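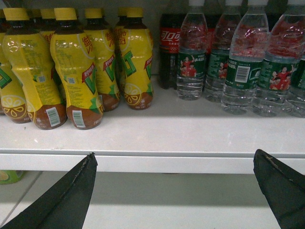

Unit 4. Shelf space and the small shop

Reading for this unit: chapter 2 of the course reader, and the Wadbridge case on page 69. Please read the case before Monday. In the seminar we will not have time to repeat it.

4.1 What is a facing?

A facing is one product unit that the customer sees from the front. Seven bottles of lemon tea side by side are seven facings. If more bottles stand behind them, the number of facings stays the same, but the stock on the shelf grows. Students often mix up these two things in the exam, so write them in separate columns when you solve a problem.

4.2 How the space is shared

The simplest rule is to give each product a share of the shelf equal to its share of sales. A drink that makes one fifth of sales receives one fifth of the facings. This rule is easy to explain to the staff, and many shops still use it. It has a weak point, however. A product with many facings sells more partly for the reason that it has many facings. After some months the shop owner measures his own earlier decision and believes that he measures the customer.

A second rule uses margin in place of sales. Water has often a low price, but the margin can be good. Under the second rule water may gain space and a well-known soft drink may lose it. The danger is that people who came for the soft drink do not find it and go somewhere else for the whole basket.

4.3 The Wadbridge case

The shop in Wadbridge sold 1343 bottles of cold drinks in October. Of these, 358 were from Layug, a local producer of fruit drinks. Layug had at that time only one facing on the lowest shelf. Nustia, the wholesaler, offered the shop a discount if its own tea received the whole middle shelf.

The owner refused the discount and moved Layug to eye level. Was it a good decision? The case does not give the sales of the next month, and this is on purpose. You should say which data you would ask for, and from whom.

4.4 Empty places

A gap on the shelf costs more than the one lost sale. Some customers take another brand, some buy later, and some change the shop. In the literature these reactions are called substitution, delay and switching. For drinks substitution is the most common, for baby food it is switching – parents do not like to experiment.

Pulling the bottles forward to the edge hides a gap, but it does not fill it. When you do your store visit, look also behind the first row.

Tasks for the seminar

1. Calculate the share of Layug in the October sales of cold drinks. Compare it with its share of facings (the shelf plan is in the case).

2. Write half a page for the owner about the offer from Nustia. Use the Sulley method from Unit 3, and show your steps.

3. Choose one shelf in a shop near you and draw its plan. Ask the staff first – not every shop allows it.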